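Chapitre 7
Quand la pince se ferme au mauvais endroit

Objectifs du chapitre
Reconnaître une panne de repère. La distinguer d'une panne de préhension. Savoir quoi arrêter, et dans quel ordre.

Un jeudi de juillet, cellule de tri chez Altow. Le bras descend, la pince se ferme, remonte. Rien dedans. Deuxième essai, pareil. Au troisième, le doigt gauche tape le bord du bac et l'arrêt de protection se déclenche. Pas de blessé. Un doigt tordu, un bac fendu, une équipe qui cherche pendant toute la matinée du côté de la force de serrage. Mauvaise piste.

La cause, trouvée par Ye-seo Choo en relisant le journal : un décalage de 11 mm entre le repère de la caméra et celui de l'outil. Un changement de pince la veille au soir, l'ancien fichier d'étalonnage rechargé par-dessus. Le programme tournait sans erreur. Le robot allait exactement là où on lui disait d'aller.

C'est tout le sujet de ce chapitre. Un robot peut échouer sans qu'aucun composant soit en panne, et ces fautes-là sont les plus longues à trouver.

7.1 Trois familles de fautes

Faute de perception. L'objet est mal localisé, ou confondu avec son voisin. Fréquent quand les pièces se touchent, quand l'une en cache une autre.

Faute de repère. L'objet est bien vu, mais la position est traduite avec une mauvaise transformation. Erreur souvent constante, même direction, même valeur. C'est le cas Altow.

Faute de préhension. Bonne position, mais prise instable : angle d'approche, ouverture insuffisante, objet qui roule. Erreur variable d'un essai à l'autre.

Attention, les trois donnent le même symptome vu de loin : pince vide. Ne jamais conclure sur un seul essai. La procédure Stotard utilisée dans ce manuel en demande 30, à vitesse réduite, avec relevé de l'écart à chaque fois.

7.2 Rejouer la faute en simulation

Avant de remettre la cellule en route, on rejoue. Avantage évident, on ne casse rien. On garde les paramètres de la cellule, on introduit l'erreur exprès, on regarde si le comportement se reproduit. Byung-chul Ryu a lancé jusqu'à 600 essais de ce type avec Zotisar, sur un mélange d'objets du commerce et de petites pièces.

Vues de simulation, objets mélangés :
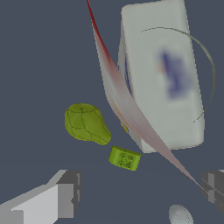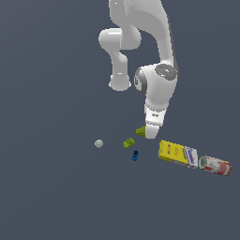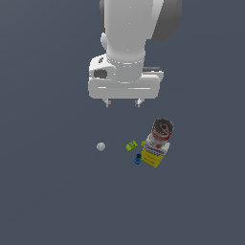

Limite à garder en tête : le contact simulé reste une approximation. Frottement, jeu mécanique, câble qui tire sur le poignet, tout ça est mal rendu ou absent. Une faute de repère se rejoue très bien. Une faute de préhension, beaucoup moins. Si la simulation ne montre rien, on ne peut pas en déduire que la cellule est saine.

7.3 Avant d'entrer dans la cellule

Ordre à respecter, sans exception :

Arrêt du cycle au pupitre.
Coupure et consignation de l'énergie, air comprimé compris.
Attente de 5 minutes pour la décharge des variateurs (valeur de la cellule étudiée ici, voir la notice de la vôtre).
Vérification d'absence d'énergie, puis seulement ouverture de la porte.

Chez Altow, Sun-ja Ki avait noté que la pression résiduelle dans le circuit de pince n'était pas purgée par l'arrêt de protection. La pince pouvait donc encore bouger, porte ouverte. Le point a été ajouté à la fiche de consignation, il est repris à l'exercise 7.2.

La section suivante reprend le journal de la cellule ligne par ligne. Gardez-le ouvert à côté, les horodatages comptent.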